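Library > Health Sciences > Skin and Its Repair > Chapter 3

Chapter 3: How a Wound Closes

I got my first real scar at nine, falling off a shed roof in Uden, and I spent that whole summer picking at it (please don't). My grandmother kept telling me the skin was "knitting." I pictured tiny needles in there, clicking away all night!

She wasn't so far off. Skin begins repairing itself within minutes of a cut. Platelets clump together, a clot forms, and white blood cells move in to clear out bacteria and dead tissue. That's the stage when everything gets red, warm and sore, and students always want to call it infection. Most of the time it's just the cleanup crew at work. 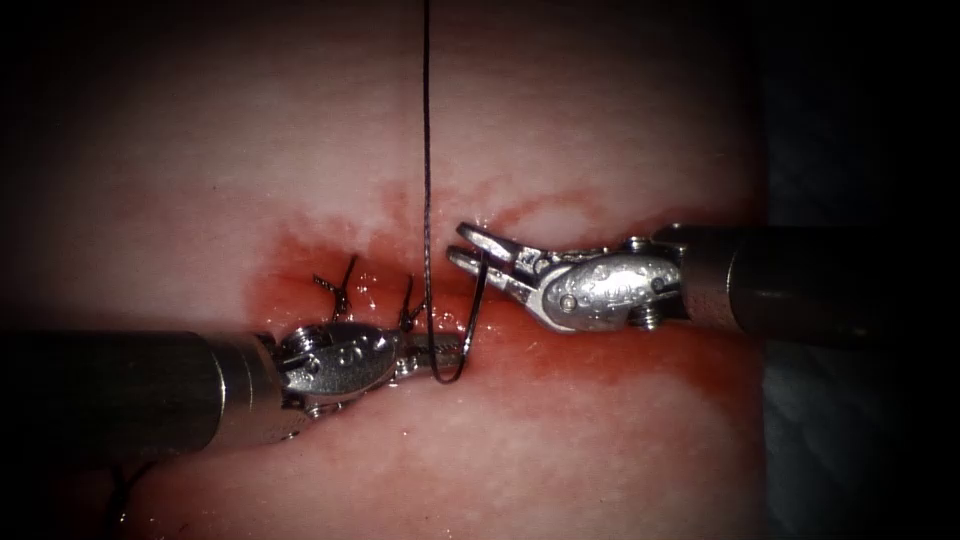 Next comes the building stage, and it's my favorite. Cells called fibroblasts start laying down collagen, quickly and a bit messily, while new skin cells creep in from both sides. If the edges sit close together, they don't have far to creep, so the scar tends to be thin. A wide, gaping wound has to fill up from the bottom, and that can take weeks.

Then there's remodeling, which goes on for months after you've stopped paying attention. My old lab partner Effie Cowie called it "the boring part," but we'll spend more than 40 pages on it, so get comfortable.

Before you go on, look back at the skin layers in Chapter 2. You'll need the dermis right away.

Questions about this chapter? Contact the Skinner Press | Copyright Callum Baird | Back to top
120 shares | 3 comments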